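4. Cleaning the scanner glass

Do this before first scan and then every 2 weeks if the office is busy. Streaks on copies = dirty glass, nine times out of ten. Check here before opening a ticket with Flarkport.

You need: soft cloth, no lint. Glass cleaner without ammonia. No paper towels, they scratch.

1. Switch off at the power button. Wait for the light to go out, then unplug.
2. Take out anything left on the glass. Check the corners for staples.
3. Lift the lid all the way up. It should stay up without holding.
4. Put a little cleaner on the cloth. Damp, not dripping.

CAUTION: Never spray straight onto the glass. Liquid gets under the edge and you can't get it out again. Not covered by the Jundell service plan.

5. Wipe side to side, light pressure. Hold the unit steady with your other hand so it doesnt slide.
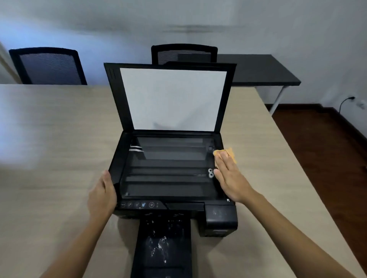 6. Go over it again with a dry part of the cloth. Corners too.
7. Wipe the white pad under the lid the same way. Pen marks and correction fluid show up here as gray spots on every copy.
8. Leave lid open 4 minutes to dry. Close, plug in, switch on.

NOTE: If your model has a document feeder there is also a narrow glass strip to the side of the main glass. Easy to miss. A single thin line down the page when using the feeder, but not from the flat glass, is nearly always that strip.

5. Test copy

1. Put a blank white sheet face down on the glass, close lid.
2. Make one copy, black, normal quality.
3. Look for lines or spots. Clean page = done, go to section 6.
4. Spots still there? Turn the sheet around and copy again. If spots stay in same place, repeat section 4. If they move, it's the paper.

Error 984 after restart: lid not fully closed or somthing under it. Open, close, press OK. If it comes back, unplug for 2 minutes and try again.

6. Scan to folder (Plekutar)

Network set-up from section 2 must be finished first. Have the folder name and password ready.

1. On the computer, open Plekutar and pick Add Device.
2. Choose the printer from the list. Not there? Same wifi for both, check that.
3. Type the folder path. No spaces at the end.
4. Send a test page.

NOTE: Guest wifi does not work for scanning. Printing only.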